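Chapter 4
Why Rivers Bend

Pour a jug of water down a sandy slope and watch it closely. Even on ground that looks perfectly smooth, the trickle soon starts to wander, first one way and then the other. Rivers do the same on a grand scale, and once you know what to look for, every map becomes a small detective story!

Take the River Tomenon, which we shall follow through this chapter. Between the market town of Osgate and the sea it flows for 70 kilometres, yet in all that distance it drops only 16 metres. On such flat land a river has little reason to hurry, and its bends (called meanders) grow wide and lazy.

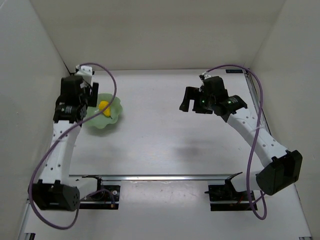

Water on the outside of a bend moves faster than water on the inside. The fast water bites into the bank and leaves a steep little cliff, while the slow water drops its sand and gravel to make a gently sloping beach. Year by year the whole bend creeps sideways. At Younis Bridge the outer bank moves back 2 metres in a wet winter, and the farm track has had to be moved with it.

In Section 4.1 we look at how banks wear away. Section 4.2 turns to Vudberg Mere, a lovely curved lake that was once part of the river itself.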